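OK, budget thread. I've been putting off the equipment plan for next year and Gemma Negri wants a number from me by the end of March, so you all get to watch me think out loud.

Starting point: two-handed work with the hand-held grippers. Keyboards, cables, desk stuff. 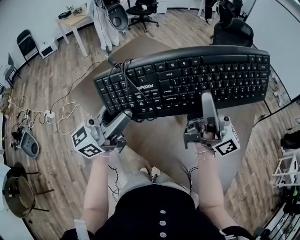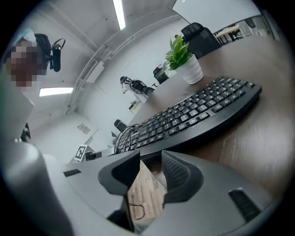
2 min read

So the question is whether we buy more gripper pairs or put the money into a second arm. I went in wanting the arm (obviously, who doesn't want the arm!) and I've mostly talked myself out of it.

Quote one is from Tolluris. $3,000 a pair, marker cubes included, and they'll ship in 6 weeks. Spare finger pads are extra and I forgot to ask how much – adding that to the list.

Quote two is Skoltden. Cheaper on paper, but then there's a $364 calibration fee per pair and you have to send them back to get it done. No thanks. We'd be without grippers for half of spring.

Things I left out of last year's budget and paid for anyway: cables, power strips, more cables, a decent rack. Cable management gets its own line this time and I will fight for it.

Also objects! If you want people picking up keyboards all day you need more than one kind of keyboard. Used ones are fine. I'm asking for a small monthly pot so I don't have to file a form every time.

Does anyone here run the Utow arm with a 9 month lease? Rweyemamu offered us one and I can't tell if the service plan covers the wrist joint. The PDF says "moving parts" and leaves it there.

Current draft: two more pairs from Tolluris, the cable line, the object pot, arm pushed to the fall. Sending it to Gemma tonight unless one of you talks me out of it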